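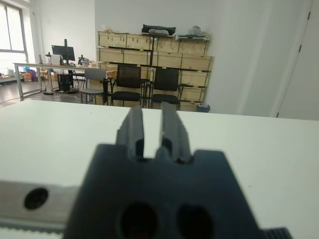
Gripper over the white table

Which version of Rudema should I start with?

pagewilt

I keep seeing Rudema recommended in every thread about reincarnation serials, so on Saturday I finally sat down with it and got confused right away. The free web version has 1,058 chapters. The ebooks stop at volume 12 and people say they've been heavily rewritten. The comic is its own thing, I guess? I read the first few web chapters and liked the hero fine, but he spends forever learning what mana is and the typos were driving me up a wall. I don't mind slow — I got through all of Sugawara and that has a whole chapter on soup. I just don't want to switch halfway and find out that half the cast is missing. Where would you start?

Print | E-mail | Share (2)

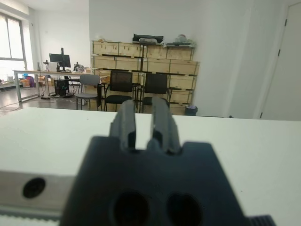
Replies

dustyshelf

Ebooks, no contest! I did it the other way around and I'm still kind of mad about it. The rewrite cuts the mana school stuff way down, and the sister gets a real personality (in the web version she mostly cries and cooks). The catch is that volume 12 ends right after the siege, and the web chapters don't line up with it at all. I went back and skimmed until I hit the ship, then read on from there. A couple of side characters turned up who I'd never met, but I worked out who they were pretty fast.

Skip the comic until later. The art's great but it gives away the Fulach twist on a cover. 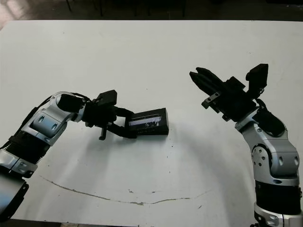 lampreader

I'd say web version, sorry. The typos mostly clear up by chapter 50 when the author got an editor, and the long school part pays off later when the old teacher comes back. The ebook readers I know shrugged at that scene — I bawled. Also it's free. If you hate the machine-translated feel of the early stuff, Bollbridge has a cleaned-up copy of the first arc that somebody fixed by hand.

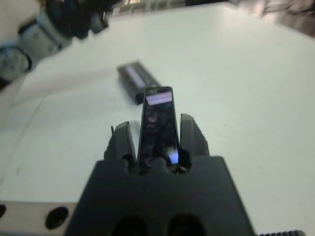

Black smartphone held between the gripper fingers

Don't read the comments under each chapter, though. They're full of spoilers and people arguing about power levels.

Comments (12) | Print | E-mail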